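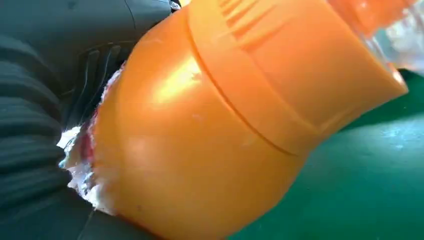

The wrist view, bottle in hand, torn label and all.

Gernby teaching handle, a month in

I've been using the Gernby for a month now, and I like it a lot more than I thought I would. It's a hand-held controller: you squeeze the trigger, the gripper squeezes, you tilt your wrist and the arm tilts too. You do the job yourself from your chair, it saves the run, and later the arm has a go on its own. My job was picking up plastic bottles for a little sorting project, so I've spent a silly number of evenings picking up plastic bottles!

Setting up took me 30 minutes, most of it spent hunting for the pairing button (it's under the battery flap, thanks Gernby). After that it just worked. The trigger is lovely. It has a proper soft start, so you can close the ribbed pads on something round and slippery without firing it across the bench, and I couldn't say that of my old Vaher one, which was more or less open or shut.

The wrist view on the tablet is what I lean on most. You get right in close, near enough to see the grip ribs on the cap and the scuffs in the plastic, and I line up on the ridge under the cap if I can see it. Shiny stuff is harder. A big orange bottle throws back a wide stripe of light, and on the small screen I lose track of where the curve ends. I turned the brightness down and that helped a bit.

Grumbles, then. The handle is heavy, and after 80 runs in one sitting my thumb was properly sore. The delete button sits right beside save (why?), and I've binned at least one perfect pick that way. Bits of label are a pain too, though I can't really blame the handle for those. I peel what I can before I start and live with the rest.

It cost me 300 pounds. The Nenetik is cheaper and my mate swears by it, but it has no wrist view, and I wouldn't want to go back to squinting across the bench. Four stars from me, and I'd give it the fifth if they moved that delete button.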